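Skandstead Community Games Project
Progress Report to the Pomare Fund
Reporting period: February to July
Prepared by: Marites Soriano, Project Lead

1. Purpose of this report

This report sets out the progress made on the competitive fighting game strand of the Skandstead Community Games Project during the second half of the grant term. It covers the release of the balance update to Fistumus, the running of the spring league, changes to staffing, and spending against the approved budget lines. The request for a change to the final milestone appears in section 6.

2. Background

Fistumus is a free platform fighting game developed at Skandstead for use in libraries, youth centers and after-school programs. The Fund's support allows the project to employ a part-time balance designer, to host online matches, and to provide training for the adults who supervise play. The roster stands at 13 characters. No new characters were planned for this period and none were added.

3. Balance update

The previous report noted that league play had become concentrated on a small part of the roster. The character Fiter accounted for a large share of entries, mainly on account of a forward dash attack that could be repeated before most opponents were able to raise a shield. Players at several sites had also complained that the heavier characters had no safe way back to the stage once they had been knocked off it.

The balance update was released in April. The main changes were as follows.

Fiter's dash attack now has a longer recovery on a missed hit. Its damage and range were left alone. The design team considered a reduction in range but withdrew it after testing, as it made the character's landing options too weak against projectiles.

The three heaviest characters can now grab the ledge while facing away from it. This was the change most often requested in the winter survey.

Shield damage from repeated weak attacks has been lowered for the whole roster. Under the old values a full shield could be broken by a sequence that required very little timing.

Air dodges can no longer be canceled into a throw. This was a fault in the code and was never intended as a feature, although some players had built their style of play around it and were disappointed to lose it.

Glenys Wihongi led this work. Her design notes have been supplied to the Fund separately. A smaller corrective update followed in May, after it was found that the new ledge rules allowed two characters to hold the same ledge at once.

4. Spring league

The spring league opened in March and closed in June. A total of 112 players took part, and 689 matches were recorded on the project server. Matches abandoned in the first minute are left out of that figure.

Entries for Fiter fell after the update but the character remains among the most used. The heavier characters were chosen more often in the second half of the league than in the first. The team does not yet claim that the update caused this. New players also joined in the second half, and their preferences may differ from those of the earlier group. Bimla Vashisht is comparing the records of players who were present throughout, and her findings will be included in the final report.

Two matters of conduct were referred to the league officer, Kiri Pomare, who is not connected with the Fund. Both concerned the sharing of accounts. One player was given a warning and the other had four results removed from the table.

The online service was unavailable on two evenings in May. Affected matches were replayed. The hosting plan has been moved to a higher tier for the rest of the term, and the added cost is being met from the contingency line.

5. Staffing and training

Ebony Hoani joined the project in March as training coordinator, a post that had been vacant for longer than expected. Supervisor training was therefore delivered in May and June instead of over the full period. The sessions cover the basic rules, the setting up of controllers, and how to pair new players with opponents of a similar level.

The printed supervisor guide has been revised to match the April update. An order for 300 copies was placed and has been received. Feedback on the first version was that the section on shields and grabs assumed too much knowledge, and it has been rewritten with simpler terms and a short practice routine - one that can be finished in a single lunch period.

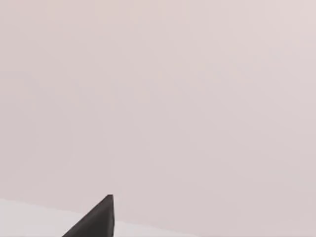 Demand for training was higher than forecast at the library sites and lower at the youth centers. Youth center staff reported difficulty in releasing people during opening hours. A shorter evening session will be offered in the next period.

6. Budget and requested change

Spending is within the approved total. The salary line is underspent as a result of the vacancy noted above. The hosting line is fully committed.

The project asks the Fund to approve the following:

Transfer of the salary underspend to supervisor training.

Movement of the final milestone, the autumn league, from September to October, so that sites have time to complete training before entries open.

7. Next period

Work will continue on the practice mode, which currently lacks a way to replay a missed input. The roster will be frozen one month before the autumn league, and only faults that stop a match from being completed will be corrected after that point. Entry forms will be sent to all sites in August.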